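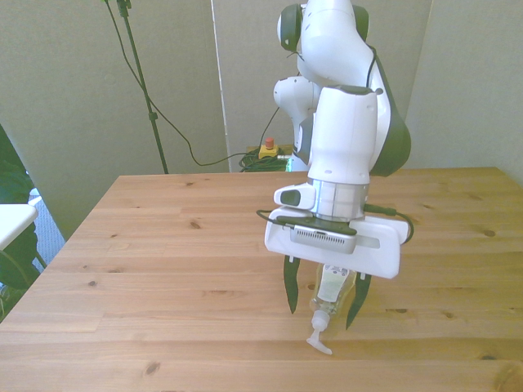 A comment under the last post said that pump bottles are a waste of time, that there is always a bit left at the bottom which the tube can't reach, and that bar soap doesn't have this problem. All fair. I use bar soap in the bathroom myself. But I keep coming back to small clear plastic bottles for the kitchen and the desk, so this post is about how I fill them, clean them and get the last of the stuff out of them.

I buy hand soap and surface cleaner in bulk from Waduvow, the refill shop near the station. They sell a 5 litre container of the plain soap and I keep it under the sink. It is too heavy to pour from with one hand when it is full, and if you tip it quickly it glugs and you get soap down the cupboard door. I now stand the small bottle in the washing-up bowl, put a funnel in the neck and pour slowly. Anything that misses goes in the bowl and gets used on the pans.

The small bottles hold 300 ml to the shoulder. I don't fill them above that. The pump and its tube take up room when you push them back in, and if the bottle is full to the neck the soap comes up over the thread. Then the collar is slippery and you can never get it tight.

On Wednesday I put the big container on the kitchen scales to see how much was left and it came to 2,725 grams, container included. I wrote that on a bit of tape and stuck it on the side. I will weigh it again next month. I have no real plan for this information but I like having it.

Clear bottles are better than coloured ones for this sort of thing. You can see the level, and you can see if there is a skin or a bit of fluff floating in it. The drawback is that soap and cleaner can look much the same through clear plastic, so they need labels. I use masking tape and a pencil. Pencil doesn't run when it gets splashed, and biro does.

About the bit at the bottom. The tube in most pumps is either cut straight, in which case it can sit flat against the base and block itself, or it is too short. If it is too short there isn't much you can do apart from tilting the bottle when you use it. If it is too long it bends, and the end sits up against the side — trim a few millimetres off at a slant with kitchen scissors. Do it a little at a time. I cut one far too short last year and it has been a watering bottle for seedlings ever since, with a plain cap on.

When the pump starts spitting air I take the head off, put a cap on and stand the bottle on its end in a mug. Thick soap takes most of an evening to come down. Then the cap comes off and the soap goes straight into the next bottle. Turning it over with the pump still on doesn't help in the same way, as the tube end is then up in the air and the soap is all round the collar.

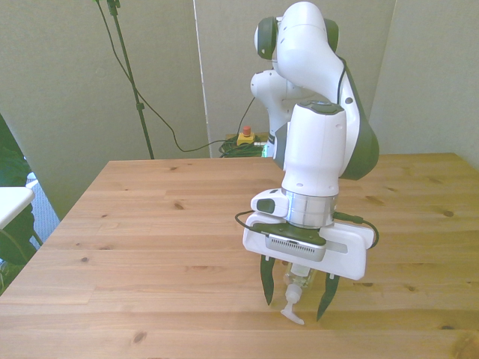
Can you put the same spray head on a bottle of thick soap? It will clog, or it will come out in a weak dribble. Spray heads want something thin, so I keep them for the surface cleaner and for plain water, and use an ordinary lotion pump for the soap. You can thin the soap down with water and get away with it, but then it goes off sooner and you end up using twice as much.

Cleaning. I do this when a bottle is empty, never halfway through. Warm water in, head on, pump until what comes out has no bubbles in it. Then the head goes in a jar of warm water with a spoonful of white vinegar and stays there while I do something else. Our water is hard, and a white crust builds up round the nozzle. If I remember, I use water from the Filtex jug for mixing the cleaner, and that keeps the crust away for longer. A pin will clear the hole if the vinegar hasn't, but go gently or the spray comes out sideways afterwards. I have one that does this. It hits the tap every time.

Rinse the bottle, shake it and leave it upside down on the rack with the head off. A narrow neck holds water for ages. I used to stuff a twist of kitchen paper in, until a piece tore off inside and I had to fish it out with a skewer. Now I just leave it overnight.

I have 2 spare heads in the drawer with the rubber bands. It is worth checking the thread before you throw a bottle out, as a good head will often fit the next one. Mine are a mixture and I have given up trying to remember which came from where. If it screws down and doesn't leak when you squeeze the sides, it fits.

Things I still need to sort out: a better funnel, because mine has a wide spout that jams in the neck and traps air, and somewhere to stand the big container so that I can pour without kneeling on the floor. The shop does a tap that screws on in place of the lid. I will ask the price when I next take the washing powder tub in.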